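The Nikolovski Job

So I'm up on the scaffold at the Nikolovski place with a bucket of mortar going stiff on me, and Zubaida yells from the yard that the chimney is the wrong chimney.

I should back up. I'd been working for Kalliopi Gashi for three years at that point, pointing brick mostly, some flashing when Segundo's knee was acting up. She ran the business out of her garage with her sister Ljubica, who did the phones and the estimates and (this matters) the handwriting. Ljubica's handwriting looked like somebody had dropped a box of fishhooks. We'd all learned to read it more or less, the way you learn a relative's snoring.

The ticket that morning said "rebuild N. chimney." I figured N for Nikolovski. Segundo figured N for Nikolovski. The two of us had the cap off and eleven courses of brick stacked on the planks before lunch, and I was feeling pretty great about it! Nice old brick, came away clean. Then Zubaida showed up with the sand and stood there in the grass looking at her phone, then at us, then at her phone again.

"N is north," she said.

The Nikolovski house had two chimneys. I'd like to say I hadn't noticed the other one, but I'd eaten a peach leaning on it.

Segundo sat down on the brick. He took off his gloves, finger by finger, very slow, and asked me which way I thought north was. I pointed. He pointed the same way, so at least we were wrong together.

"Who's telling Kalliopi?" Zubaida said.

Well, it was my ladder, so I guess it was me. I climbed down and called from the truck with the windows rolled up, even though it was June and the seat was burning the backs of my legs. She didn't yell. I kept waiting for it. She asked what the flue looked like on the one we'd opened, and I said I hadn't really looked, and she said go look.

I went back up and stuck my head over with the flashlight. The liner had a crack down it I could have slid a quarter into. There was a bird's nest below that, and a tennis ball, and below the tennis ball a place where the mortar was just gone, so you could see the side of a two-by-four where you really don't want to see one.

I told Kalliopi and she was quiet for a second. Then she said, "Is Mr. Nikolovski home?"

He was home. He'd been watching us out of the kitchen window the whole time, a little bald man in a Cadent Savings sweatshirt, and when I knocked he already had his checkbook on the counter. I explained about the north and the south. I explained about the crack, and I showed him the picture on my phone, and he held it way out at arm's length and then right up to his nose.

"That's the one we use," he said. "The other one goes to nothing. My wife's piano is in front of it."

"So you want this one fixed?"

"I asked your lady to fix the one by the north bedroom," he said. "The north bedroom is on the south side. We call it that on account of the wallpaper." He thought about it. "It has a moose."

I went back outside. Segundo had started chipping mortar off the old brick, and Zubaida was mixing a fresh batch, and they both looked at me.

"Keep going," I said, and picked up the other hammer.

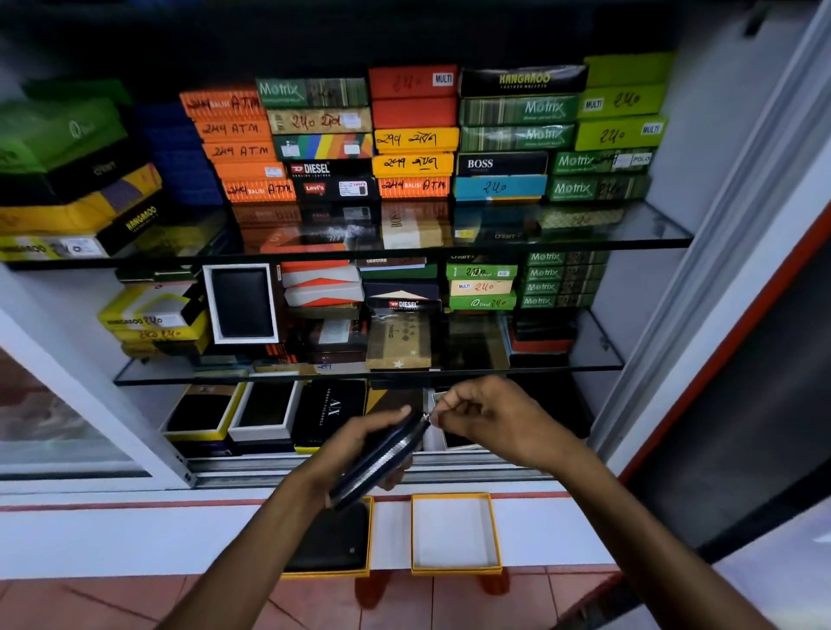

We topped it out the next afternoon, a little before the rain came in, and Mr. Nikolovski made us all go upstairs in our socks to see the moose.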